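4. Gripper comparison on the instrument task

Genji Sasaki wrote the test plan and ran the arms; the rest of the group handled logging. We compared 2 finger sets, the Wurow pair and the Cenda pair, with the same controller gains. Each set got 110 trials at the Plindatthorpe lab. A trial counted as a success if the tool was picked up from the mat and held level for the full hold time.

Both arms working over the blue-edged mat, with the steel tray behind it:

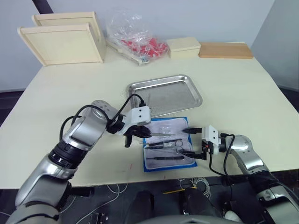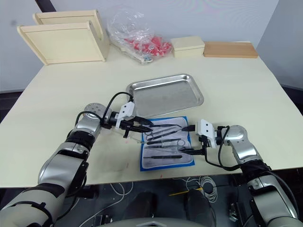

Thin handles gave the most trouble. With the Wurow fingers, tools rotated in the grip when picked up off center -- mostly scissors, which are heavy at one end. The Cenda fingers held them better but closed more slowly. Raising the closing force helped neither set and tripped the current limit twice in September.

The controller log has 3835 entries. Dropped commands were rare and do not explain the failed grasps. Wrist cable drag was not measured and should be checked before the force data is used again.

Related reports
Dal Bello controller: latency tests
Camera placement for two-arm tasks
Finger pad wear, first results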